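Chapter 5
Showing, Not Telling: Teaching a Robot by Demonstration

Anyone who has taught a teenager to drive already understands the central difficulty of this chapter. You know how to park the car. You have parked it thousands of times. Now say how you do it, in complete sentences, to someone who will take every word literally, and watch your expertise fall apart somewhere around "and then you sort of ease it in."

Programming a robot to pick up a mug used to mean finishing that sentence. Somebody had to write down where the hand goes, how far the fingers open, when they close and what to do if the mug is an inch to the left, where mugs like to be. Learning from demonstration offers a lazier bargain. A person performs the task, the robot's positions and sensor readings are recorded, and a learning program is asked to work out the rest. The laziness does not survive the first week, but it is a good reason to start.

There are two common ways to do the showing. In kinesthetic teaching, you take hold of the arm and move it through the task yourself, like a golf instructor with no sense of personal space. In teleoperation, you stay out of the way and steer with a controller, a headset or a second, smaller arm. The robot may be in the same room, in another building, or in a simulator, where it can hit the wall all afternoon without anyone filling out a form.

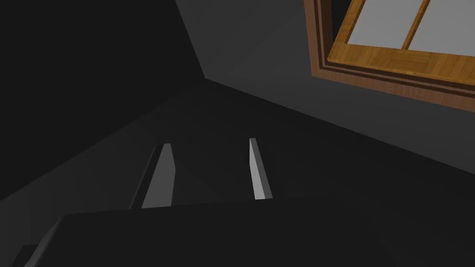

Each method spoils the data in its own way. A guided arm feels natural, but your own hands and elbows end up in the camera's view, and a robot that learns from those recordings may come to regard a human forearm as part of the equipment. A steered arm gives cleaner images, at the price of your sense of touch. Beginners overshoot, stop, think, and overshoot back. All of it gets recorded, including the thinking, and a faithful student will learn to hesitate exactly where you did.

Consider the Drokomia project, which we will return to throughout Part Two. Neusa Magalhães and Fiona Moncrieff set out in July to collect demonstrations of a simple pick-and-place task using the Trarkix controller. They recorded 928 attempts and kept 698. Most of the rejects were failures of the ordinary sort – a missed grasp, a dropped block. The last 77 to go were perfectly successful. Moncrieff had approached the block from the left, Magalhães from the right, and the trained robot, given both opinions, split the difference and drove straight into the top of it.

We will call this the averaging problem, and Section 5.3 gives it the attention it deserves. For now, notice that neither demonstrator did anything wrong. The trouble lay in asking a simple model to copy two good answers at once.

Before reading on, try the following with a partner. Close your eyes and let your partner guide you, by voice only, to pick up a pencil from the desk. Then do it again with your partner moving your wrist. Write down which attempt was faster and which you could repeat alone. Keep your notes, as you will need them for the first exercise in Section 5.1.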